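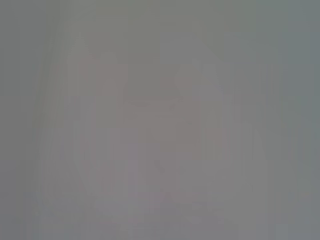 Tully 20 Enamel Stockpot with Lid
by Kedatus

Item no. 526-455
Capacity: 8 liters

The Tully is a pot for big soups, pasta and jam. Our customers in Bostmont asked many times for a size between the family pot and the canteen pot, so in April we added this one to the range.

The body is steel with two coats of enamel, fired separately. Enamel does not take the smell of food, and you can leave tomato sauce in it overnight. The handles are riveted and have enough space for a thick oven glove.

Suitable for gas, electric, ceramic and induction. In the oven the pot can be used up to any normal baking temperature, but the lid knob must be taken off first – one screw, from inside.

Care
Wash by hand with a soft sponge. If something is burned on the bottom, boil water with a spoon of baking soda and leave it to cool. Please do not put cold water in a hot empty pot, the enamel can crack. Small chips on the outer rim are not covered by the warranty.

Diameter: 20 cm at the base
Lid: included, with steam hole
Spare knob: sold separately

Delivery
Sent from our warehouse in Lesivano in a double carton. For orders of more than one pot, write to us before you pay – we can often pack them together and the shipping will be lower.

Page updated May 19, 2023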